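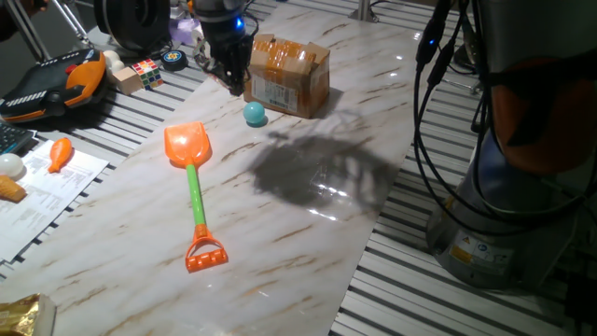 E se a garra fecha bem no ar, mas falha quando toca na mesa? A pergunta foi colocada por um estudante no fórum da disciplina, e convém responder a ela antes de começar a aula prática, porque a maior parte das falhas desta célula aparece exatamente nessa altura.

Célula Velwood, notas para a aula prática 7
Manutenção e afinação de uma célula com dois braços

1. Antes de ligar

A célula usa dois braços montados junto à mesma mesa. O plano de trabalho assenta sobre perfis de alumínio com ranhuras, e é sobre estes perfis que se faz o alinhamento. O tampo com padrão de mármore não serve de referência: pode deslocar-se um pouco quando alguém se apoia nele.

Verifiquem primeiro os parafusos da base de cada braço. Usem a chave dinamométrica do armário e o valor que está na ficha da Kuusisto. Não apertem por sensação. Depois rodem cada junta com a mão, com a alimentação desligada, e prestem atenção ao ruído. Uma junta em bom estado oferece resistência igual em todo o curso.

2. Cabos

Os cabos são a causa mais frequente de paragem. Devem ter folga suficiente para a posição mais afastada, mas a curva não pode entrar na zona onde a garra trabalha. O procedimento é o seguinte:

Levar o braço, em modo manual, até ao limite de cada lado.
Observar em que ponto o cabo fica esticado.
Marcar esse ponto com fita e voltar à posição inicial.
Fixar o cabo ao elo, nunca à junta.

Quando a fita fica por cima da junta, o cabo dobra sempre no mesmo sítio e o condutor parte por dentro. O defeito é difícil de encontrar, pois o contacto volta quando o braço muda de posição. No registo da célula, este defeito aparece com o código 909.

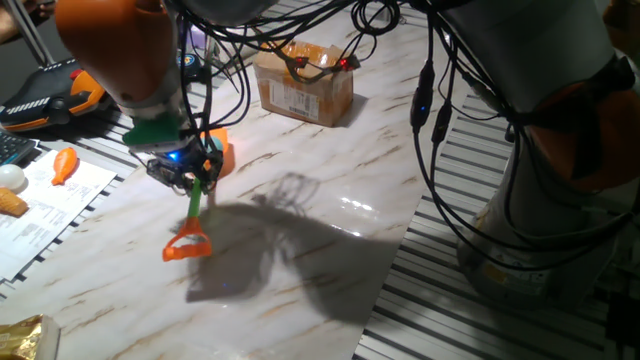
Depois dos cabos passa-se à garra. O programa Zimoden guarda dois valores para cada dedo: a posição de abertura e a posição de contacto. Os dois devem ser medidos de novo sempre que se desmonta o punho, mesmo se a desmontagem foi só para limpeza.

3. Afinação da garra

Para a afinação usamos brinquedos de plástico, e a pá é a peça principal. Tem uma haste estreita e uma lâmina larga, de maneira que obriga a garra a trabalhar com larguras diferentes. A bola pequena fica para o fim da aula.

Comecem com a força no mínimo. Aproximem os dedos da haste, fechem devagar e levantem a peça cerca de 2 centímetros. Se ela roda entre os dedos, aumentem a força um passo e repitam. Se a haste dobra, a força já é demasiada. Escrevam o valor na folha antes de mudar de peça; no ano passado perdemos uma tarde inteira por falta desta nota.

A altura de descida é afinada em separado. Um dedo que empurra a mesa transmite o esforço para o punho e, com o tempo, cria jogo no suporte. Desçam em modo manual até a ponta dos dedos ficar a uma folha de papel do tampo. A folha deve sair sem rasgar.

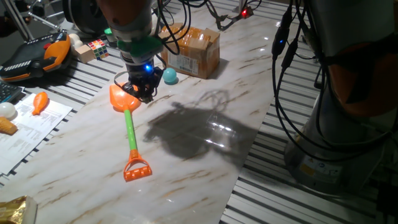

Eu faria a medição da altura com o braço já quente, escreveu um colega na margem da versão anterior destas notas, porque a frio o valor sai sempre diferente. A observação é justa. Deixem o braço fazer o ciclo de aquecimento completo e só depois meçam a altura. Quem já mediu a frio deve repetir.

4. Limpeza e fecho

Limpar os dedos com pano seco. O álcool não deve tocar nas partes coladas. Verificar se a etiqueta de aviso na base continua legível e, caso contrário, pedir outra ao laboratório.

O relatório é entregue na plataforma Homell, um por grupo, com a folha de valores em anexo. Quem encontrar uma diferença entre os dois braços deve indicar em qual deles mediu primeiro. Para a próxima aula, leiam o capítulo sobre folgas no punho e tragam a vossa folha impressa.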